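**Hélène Tremblay + Trevor MacLeod at the charity softball game – anyone there??**

**leftfield_lou**
Just got home, sunburned, no voice. So they both showed up. Both! No announcement till the gates opened, then the PA guy at Clevholm Park goes "and batting third" and the whole first base side just lost it. She's in a borrowed Arsenault jersey, way too big, sleeves rolled. He had his own glove. Left handed, who knew.

Anyone else go? My pics are all elbows.

**mapleknot**
I WAS THERE. Section 2, right behind the on deck circle. She signed a kid's cast. Also she can hit?? Ripped one down the line off a guy who pitched college ball.

**graydon_fan77**
"Ripped" is generous. Third baseman let it go by. Watch the clip again, he practically steps out of the way.

**mapleknot**
He did not. He dove.

**graydon_fan77**
He dove after it was past him. That's acting. And we all know who the actor is supposed to be.

**leftfield_lou**
lol ok it was a charity game. They announced 3,945 paid, which is huge for that park in August. Last year you could lie down across the bleachers and take a nap.

**tenthinning**
Unpopular opinion, it was a promo stop. His record comes out soon, her movie comes out soon, Zurnent is the sponsor and Zurnent is all over the movie. Nobody shows up in a small ballpark by accident. Still glad the clinic got the money. But let's not act like they wandered in off the highway.

**mapleknot**
So what if it was? They stayed the whole game. She ran out a ground ball in the sixth when it was pouring sweat hot. Most of them do one inning and a selfie and back in the car.

**tenthinning**
He was gone by the seventh

**mapleknot**
He was in the dugout by the seventh. With a bag of ice on his knee. I could see him.

**dottie_w**
Hi all, I help out with the Arsenault side, laundry and snacks mostly, so I only saw bits. A few things people are getting wrong. Nobody knew until that morning, I was handed 2 extra names on the lineup card and told to keep quiet. The jersey was a spare 16, the only clean one left, that's why it looked like a nightgown. And he asked for the ice himself, very polite, called me ma'am which I didn't love. 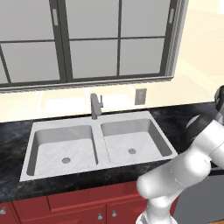 The jerseys are the real story as far as I'm concerned. Infield dirt, grass, mustard, and hers has marker on the sleeve from the autographs, which I'm NOT washing, they want to auction it. Everything else has to soak before it goes anywhere near the machine. My sink at home is one little bowl so it's one shirt at a time and a puddle on the floor. Give me that double sink under a big window and I'd be done by supper, soak in one side and rinse in the other. I'd be scared of getting clay on the dark marble though. Anyway the team's home whites are still sort of pink, sorry in advance.

**leftfield_lou**
Dottie!! Wait, they're auctioning the jersey? When

**dottie_w**
Don't know yet. Graller is handling it, the same people who did the silent auction table. Last I heard the table made $1,169 before the game even started. Mostly the quilt.

**graydon_fan77**
So 16 is a spare. There goes the theory in the other thread that it's a secret message about the sequel.

**mapleknot**
there's another thread??

**graydon_fan77**
Don't read it. They think the two of them are engaged because he handed her a bat.

**tenthinning**
To be fair he handed it to her kind of slowly

**leftfield_lou**
Not doing this. No dating talk please, mods will lock it and I want the auction info in here when it comes.

Who had the final score btw? I've got 9-7 Arsenault but my scorecard has nacho cheese on it from the fifth on.

**mapleknot**
9-7 is what I have too.

**graydon_fan77**
It was 9-8. The last run counted, the tag was late. Ump waved it in and then everybody ran on the field.

**mapleknot**
He signaled out! He had his fist up!

**graydon_fan77**
He was waving at Hélène Tremblay.

**tenthinning**
ok that one I believe

**dottie_w**
The book in the dugout says 9-8. I'll look again when I return the shirts. Does anyone know if baking soda helps with pink?

**leftfield_lou**
Try oxygen bleach, cold soak, overnight. Not the chlorine kind, it'll eat the numbers off.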